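OK I'm back from the open day at the Flurneveo robotics lab in Grurkdale and I have so much to say. Thread, sorry in advance, mute me if you need to!

First, parking was terrible. I ended up behind the feed store and walked in through the loading dock like I was delivering something. A very kind person handed me a name tag anyway.

I went in expecting arms welding car doors. They do have one big arm, and it does wave at kids (it waved at me too, I am 41 and I waved back). But most of the building is about hands. Small, fiddly, everyday hand stuff.

Orysia Vasylenko ran the tour I was on. She's been there since it was just her and a borrowed bench, and she talks faster than I do, which my family will tell you is a feat.

Her first question to the group: "What did you do with your hands before breakfast?" People said coffee, shoelaces, a toddler's zipper. She said great, our robots are bad at all of those. Big laugh, but she meant it.

The first demo was towel folding. The robot got through a hand towel in 2 tries and the room cheered like it was a playoff game. Then it picked up the next one by the exact middle and just held it there, thinking. I have never related to a machine more.

I asked how long they've been on towels. Orysia: "Since February, and please don't ask about fitted sheets."

Next stop was the Jirkura, their two-armed machine. It sorts cutlery. Slow, but so careful with the spoons! A boy next to me kept whispering "fork, fork, fork" to help it along.

The numbers on the wall, for the nerds: 1,242 recorded sessions so far, and they want 3,000 before they train the next version. There's a paper thermometer like a church roof fundraiser, colored in with red marker. Loved it.

And "session" means a person doing a chore with tracking gear on their wrists, so the software can follow where the hands go. I somehow thought it was all done with simulations. Some of it is, but a lot of it is just people. Tidying. For hours.

Someone asked if it's boring. Valbona Hodžić, who trains the new people on the gear, said the first day is boring, and by the second week you have strong opinions about socks.

She also said visitors always slow down and get neat when they know they're being recorded, and she has to tell them to please be normal. I would be so bad at this. I'd be doing jazz hands.

Then cables. CABLES. I could have stayed at the cable table all afternoon. If you've ever opened The Drawer at my house you know why.
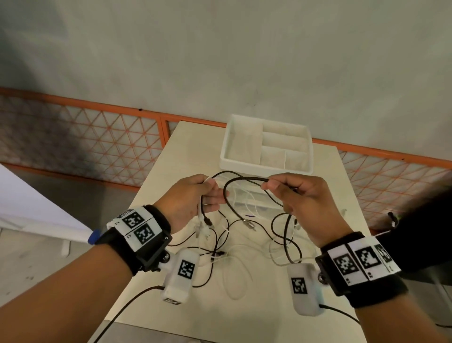

A tangle is hard for a robot because every time you pull one end, the whole pile changes shape. You can't plan it all out up front. You tug, you look, you change your mind. I do that without thinking, and now I can't stop noticing it.

Also the colors matter more than I'd have guessed. Where a black cable crosses another black cable, good luck telling which is which. Orysia says the software loses track there a lot. So do I, to be fair to the software.

I asked Valbona for her best tip for my own drawer and she said find an end, keep hold of it, and don't yank. Going to try it tonight. Pray for me.

A man in a Stüber cap asked the jobs question, and I was glad he did. Orysia didn't brush it off. She said she doesn't know how it plays out, and that her own mom did factory work for years, so she thinks about it a lot. They talked for a good while after the tour moved on.

There were 117 of us through the door by mid-afternoon, according to the sign-in sheet. For Grurkdale on a rainy day that's basically a parade.

Snack report: lemon bars, excellent. Coffee, brave.

They're hoping to do another one once the thermometer is full. If you have a kid who takes apart the remote, bring that kid. If you ARE that kid, come with me, I'm driving and I know where to park now.

Replies are open if you have questions! I'll answer what I can and pass the hard ones to Orysia, who said I could and may regret it.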